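Chapter 6
Reading the Engine Before You Touch It

I learned to time magnetos from Vilmos Hajdu, in a drafty hangar at Pukerham, and for the first week he wouldn't let me hold a wrench. He had me pull spark plugs out with my eyes, as he put it. I stood on a crate beside an old four-cylinder Kragh and told him what I thought I'd find: which plug would be sooty, which one oily, where the harness was rubbing. Then he'd take the plugs out and I'd be wrong about most of them. I was nineteen and pretty sure I knew engines. (I knew lawn mowers.)

This chapter is about ignition systems on small piston aircraft, and I'm going to start it the way Vilmos started me, with looking and listening. The timing procedure comes later, in Section 6.4. If you skip ahead to it, fine, I can't stop you, but read the part on grounding the magneto switch first. Please!

What you should already have

You'll need the four-stroke cycle from Chapter 3 in your head, and you should be able to find top dead center on the compression stroke without looking it up. If the words "impulse coupling" mean nothing to you yet, don't worry, that's Section 6.3. You'll also want the maintenance manual for whatever engine is in front of you. Numbers in this book are for practice. Numbers in the manual are the ones you sign for.

A hot magneto and an absent-minded student

Treat every propeller as if it's live. A magneto makes its own electricity, so pulling the battery does nothing to it, and a broken switch lead leaves it able to fire. The lead grounds the magneto when the switch is off. Break the lead and "off" on the panel means nothing at all. I've met good mechanics who could explain this perfectly and then lean on a prop blade while they chatted – I've done it myself, and Snædís Holst, who was running the shop at the time, sent me outside to walk around the fence until I felt stupid. It took one lap.

So before you turn a prop by hand, switch off, fuel off, throttle closed, wheels chocked, and stand where the blade can't reach you if the engine kicks. Say it out loud if that helps. I still do.
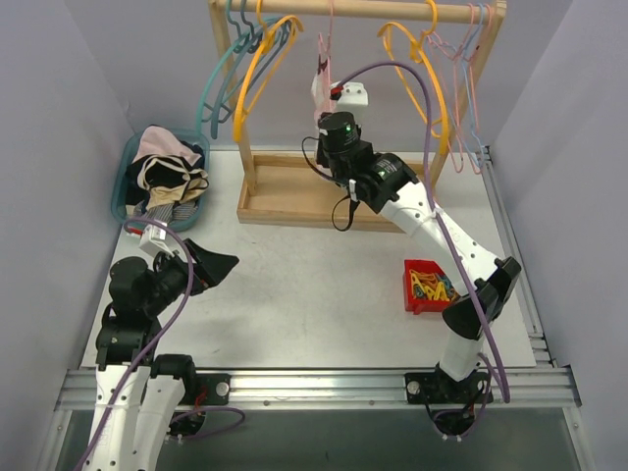
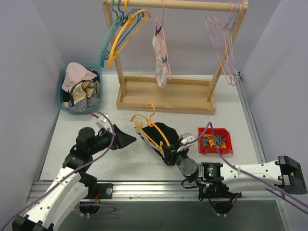
The run-up and what it tells you

Most of what you'll ever hear about a sick ignition system comes from a pilot, and it usually comes as one sentence: "It's running rough on the left." That's a decent start. Each cylinder has two plugs, and each magneto feeds one of them, so when the pilot switches to a single magneto, every cylinder is burning from one side only. The flame takes longer to cross the chamber and the engine slows down a little. We call that the mag drop.

Our practice engine, a Pridis trainer we'll use all through this chapter, dropped 300 rpm on the left magneto when Hafþór Lykkegaard ran it up for my class one Thursday. The right side dropped hardly anything. Half the class wanted to pull the left magneto right away. Before you reach for anything, ask the pilot a few more things. Did the engine shake, or did it just slow down smoothly? Did it clear up after a minute with the mixture leaned? Was it worse hot?

A rough drop often points to a plug or a lead on one cylinder. A smooth drop that's too big makes me think about timing, or a mixture that's far too rich. And no drop at all should worry you more than a big one, because it may mean the magneto you thought you'd switched off is still firing. Students hate that one. A pilot will come in quite pleased with it, too.

On the Pridis it was a fouled bottom plug in number three. We cleaned it, gapped it, ran the engine again, and wrote it up. The whole job took less time than the argument.

Keeping notes

Get a notebook, a cheap one, and write down the drop on each side every time you do a run-up, along with the outside temperature and the hours on the plugs. Jytte Hjaltested lent me hers when I was working on this chapter. It has 541 entries, in pencil, and you can watch a pair of points wear down over one long winter if you have the patience to read it.

Start yours with the first exercise in Section 6.1. You'll need the run-up sheet, a pencil, and somebody in the cockpit who answers when you shout.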